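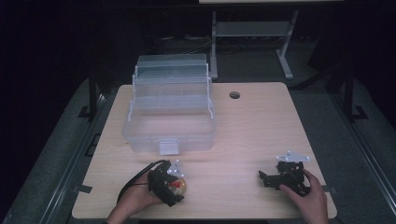

Clear plastic box with fold-out trays, latched

Storing saved vegetable seeds in a humid house
Posted by Kirsten Toft, September 20, 2026
Category: Kitchen garden, Seeds and propagation

I started saving my own seeds three years ago and I'm losing more of them than I think I should. Beans and peas are fine. Onions, parsnips and lettuce are bad. This spring I sowed a full tray of onions from my own seed and got a handful of seedlings. The tomatoes came up but took a long time.

We have no air conditioning except in the bedroom, and summers here are damp. The garage is out of the question. It got up to 109 in there in July. Right now everything is in paper coin envelopes inside a clear plastic craft box with trays, on a shelf in the hallway. It closes with a latch but there's no rubber seal or anything like that. I like it because I can see what I have, and I'd prefer to keep using it if it isn't the cause.

What I want to know:

Is the box the problem, or the humidity, or am I not drying the seed enough to begin with?

Does it make sense to use the refrigerator? My husband says the seeds will get wet in there. We have one ordinary fridge and it gets opened all day long.

Is there any way to tell which packets are still good before I waste another season on them? I have 26 envelopes that are two years old or more.

I label everything with the variety and the year, so at least that part is in order.

Agata Dal Bello
Member, Kitchen garden group

The onions and parsnips are not your fault. Both are short-lived. I plan on one year for parsnips and throw out what's left. Onions I use the first spring and maybe the second if I have nothing else. Lettuce should last longer than that, so if your lettuce is failing too, I'd look at the moisture and the heat.

A box without a seal does nothing about humidity. Paper envelopes don't either. The seed takes up water from the air until it matches the room, and if the room is damp all summer then so is the seed. You can keep the box for sorting and for the things you're going to sow in the next few weeks. For anything that has to last until April or longer, use glass jars with a good lid. Canning jars work. Leave the seed in its paper envelope, stand the envelopes up in the jar, and put a drying agent at the bottom.

I use silica gel, the kind that changes color when it's spent. When it changes I put it in a low oven until it turns back, let it cool in a closed jar, and use it again. I've read that dry rice can do the job if you bake it first. I tried that one winter and didn't think much of it, but it's better than nothing. 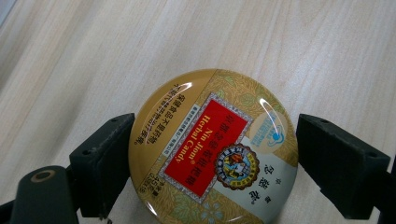

The jars can then go in the refrigerator, at the back where the temperature moves the least. Your husband is right that a refrigerator is damp inside, but the damp can't get into a jar that's shut tight. The trouble comes when you take the jar out and open it right away. Warm air hits the cold seed and water condenses on it. Take the jar out the night before and don't open it until it has come up to room temperature. Then take what you need, close it, and put it back.

If you don't have room in the refrigerator, the floor of a closet on the north side of the house is the next best place. Keep the silica in either way. A hallway shelf is warmer than you'd expect, especially near the ceiling.

One more thing about drying. Don't put seed in the oven or on top of a radiator to speed it up. Anything over 95 or so can hurt it. Spread it thin on a plate or a coffee filter, out of the sun, with a fan on low in the same room. Tomato seed takes a week or more, squash longer. A dry squash seed snaps when you bend it. If it only folds, give it another week.

Bjarke Kragh
Member

I keep mine in a shoebox in the basement and have never had a problem. Beans from five years ago still come up. I think people make too much of this. Buy new onion seed, it's cheap.

Kirsten Toft

Thank you both. Bjarke, is your basement dry? Ours had water in it last winter.

Bjarke Kragh

Yes, dry. I run a dehumidifier down there for the tools. So maybe that's the difference.

Inger Brynjólfsdóttir
Member, Seeds and propagation group

Agata has covered the storage so I'll only answer the part about testing. I look after the seed exchange for our allotment association. Last winter I went through all 115 lots we had on the shelf, and this is how I did it. You need paper towels, zip bags, a marker and a warm spot. You can do a few envelopes at a time on the kitchen table.

1. Write the variety and today's date on the bag. Do this before anything else or you will mix them up.

2. Fold a paper towel in half, wet it, and wring it out. It should be damp with no water running from it. If it's too wet the seeds rot and you'll blame the seed.

3. Take ten seeds as they come. Don't pick out the fat ones. Lay them on one half of the towel with some space between them and fold the other half over. 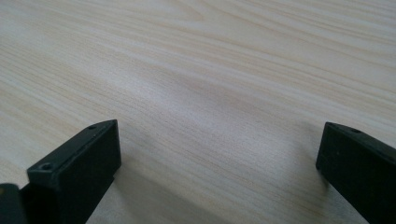

4. Slide the towel into the bag and close it most of the way. Put it somewhere warm. On top of the refrigerator is good for tomatoes and peppers. Lettuce and onions want it cooler, and lettuce may not sprout at all if it's hot, so keep those at ordinary room temperature.

5. Look after three days and then every other day. Dampen the towel if it's drying out. Give lettuce a week, tomatoes and onions two weeks, peppers and parsnips three or even four.

6. Count the ones with a root. Eight or more out of ten, sow as usual. Between five and seven, sow thicker. Under five I discard them, unless it's a variety I can't get again. In that case I sow everything I have and save fresh seed from whatever comes up.

The sprouted ones can go straight into a pot if it's the right time of year.

With 26 envelopes I would skip the parsnips and onions and replace them without testing. Do the tomatoes and lettuce in January or February, so there's still time to order. Beans you can leave for last.

Kirsten Toft

This is very helpful. I've ordered silica gel and dug out some jars. I'll keep the tray box for what's next in line to be sown. Will start with the lettuce tests this week, I don't want to wait until January for those.

Agata Dal Bello

Good. Check the jar lids for rust on the inside before you use them. The old ones don't always seal.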